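Bostamero assembly: committee seats still unfilled
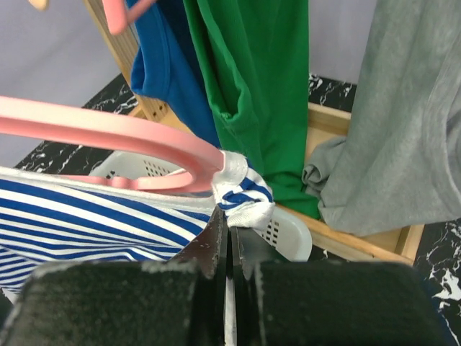 Talks on the make-up of the regional assembly in Bostamero resumed in October without agreement on who will chair the finance and land committees. The assembly has 102 seats. No list won a majority at the election, and the two largest groups, the Olatunji Alliance and the Fernness List, differ by 10.

Under the standing orders, committee chairs are shared out in proportion to seats once the speaker has been elected. The speaker, Ngozi Obi, was elected on the second ballot. The Alliance holds that the share should be worked out on seats at the date of the election. The Fernness List wants it worked out on present membership, which would include three members for Botby who have changed groups. The first method gives the Alliance both chairs. The second gives it one.

Obi has asked the assembly's legal office for a written opinion. Until it is received, the outgoing chairs may sign routine payments but may not put new spending to a vote. The land committee has 289 applications waiting, most of them boundary changes and lease renewals.

The budget must be laid before the assembly by the end of the session. If no finance chair is in place, rule 401 allows the speaker to lay it directly, with debate limited to one sitting. The rule has been used once, in the assembly's first term.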